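Ovholm Shared Workshop
Call for participants: hand-held gripper build and recording group

We are looking for people who want to help with a build at the Ovholm shared workshop, on the ground floor of the old Golldale dairy building. The project is called Jolleo. It is a gripper that a person holds in the hand and uses for small tasks on a table. The movements are recorded, and later we want to use them to teach a small robot arm which two of our members are building at home.

The group has existed since last autumn. We have a gripper that opens and closes well, a table to work on and a list of tasks which is longer than our free evenings. We need more hands, and also hands that are different from ours, because at this moment all the recordings are made by the same few people and the arm will learn their habits.

What you would do

There are two kinds of place. You can apply for one or for both.

Recording participants come to the workshop for sessions of two hours. You hold the gripper, pick up a small part, carry it to its place and release it. Then you put everything back and do it again, from a slightly different position. It is quiet work and some people find it relaxing. We ask each participant for 10 sessions, spread over the spring as it suits you. One session gives normally 200 recorded attempts if the parts are already prepared. Please do not hurry to reach this number. A slow and clean movement is more useful to us than a fast one, and a failed attempt is also kept, with a note.

Build participants help to improve the gripper itself and the things belonging to it. At present this means printing and fitting new finger pads, making the trigger softer, tidying the wiring and writing down the assembly steps so that another workshop could follow them. There is also a bench for the arm to be made before June, and for this we would be very glad of a person who is good with wood or steel.

The task we work on now is the ring and peg. The ring must go over the peg and come down without pushing it over. It sounds easy, but the peg stands free on its washer and a small touch from the side is enough to move it. 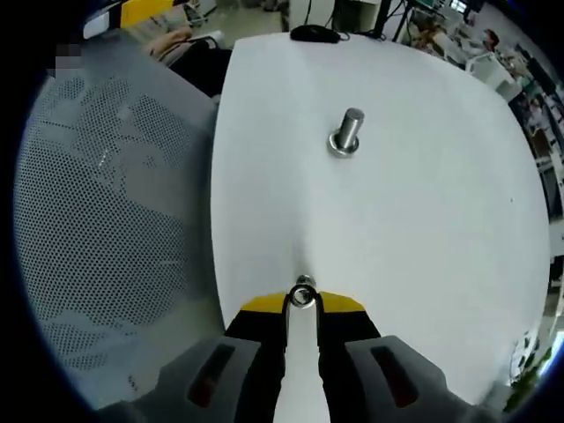 Ring and peg task: the ring in the gripper, the peg standing on its washer further up the table.

After the ring and peg we will continue with bottle caps, battery holders and a plug with its socket. Suggestions for other tasks are welcome, if the parts are cheap and can be bought again when they get lost. Parts do get lost.

Who can take part

You must be 16 years or older. If you are under 18, we need a signed letter from a parent or guardian before the first session.

For the recording places you need no technical knowledge. You should be able to hold the gripper in one hand for some minutes at a time, with pauses whenever you want. We would especially like to hear from left-handed people and from people with small hands, as the present handle was made by persons who have neither. If you have limited strength or movement in the hand and still want to try, please write to us first and we will find out together what is possible.

For the build places we hope for at least one of the following: experience with a 3D printer, soldering, basic programming in Python, or drawing parts in a CAD program. You do not need all of these. If you have only repaired bicycles or sewing machines, please apply also. Good mechanical sense is harder to find than software knowledge, at least in our group.

You should be comfortable in English. Most of us speak it as a second or third language, so nobody will mind mistakes.

What you receive

This is not paid employment, and we want to be clear about it. Recording participants receive a travel refund and free workshop membership for as long as they take part. Build participants receive the same and may also use the printers for their own projects in the evenings, paying only for the material. Tea and coffee are there. The biscuits depend on who went shopping.

At the end, every participant can have the complete drawings and parts list, and your name will be in the documentation if you agree to it.

Our material budget for this round is 400 euros. It comes from the Agbayani fund, which supports small technical projects in the district. It must cover filament, motors, screws and replacement parts, so please ask in the group before you order anything. We cannot pay back purchases which were not agreed.

About the recordings

The gripper carries a camera which looks along the fingers to the table. It is possible that other people in the workshop are seen in the background — faces are blurred before any material leaves our own computer. No sound is kept. You may ask us to delete your recordings until the end of June, and you do not have to give a reason. After this date they are mixed with the others and we cannot separate them again.

If you are a member of the workshop and do not want to be in the background at all, tell us and we will plan the sessions at another hour.

Practical information

The workshop is on the street side and has no steps. The door is 110 cm wide and the toilet is accessible. Bus 508 stops in front of the building. There is a place for bicycles in the yard, but cars must be left in the street.

Please wear shoes which are closed at the front. Long hair should be tied if you work near the machines. In the recording corner this is not necessary.

How to apply

Write a short message to the Jolleo group, using the contact form of the Ovholm workshop. Tell us which kind of place you want, which evenings are possible for you and whether you are left- or right-handed. For the build places, add two or three sentences on something you have made or repaired. A photo of it is nice to have — a curriculum vitae is not needed.

We answer every message, usually within one week. Then we invite you for a trial evening, where you can try the gripper, meet the others and decide afterwards at home. Places are given in the order of the trial evenings, and we keep a waiting list for the summer.

Published 13 Mar 2018 by the Jolleo group, Ovholm Shared Workshop, Golldale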